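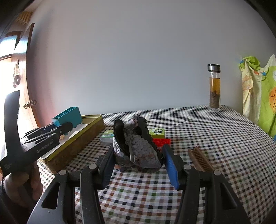

Table sorting, Room 208, Wesarby
30 Dec 2024
Entry by Beril Aydoğan

Items remain on the checkered tablecloth. The gray and mauve sequined piece is soft and does not hold its shape, so it is to be recorded as a textile until Bramwell confirms the category. Its sequins are small and overlapping — please do not brush them.

The building blocks (red, lime green, teal) go back to the Fanik drawer. The sticker on the green block stays on. The small yellow piece in the long gold-colored tin has no entry in the November list and needs one.

The tin keeps its white insert. The brown comb or brush is listed under grooming, shelf 7. The small translucent box has yet to be given a shelf.

Outstanding: labels for shelf 8, and a reply from Rorkum on the replacement drawer liners.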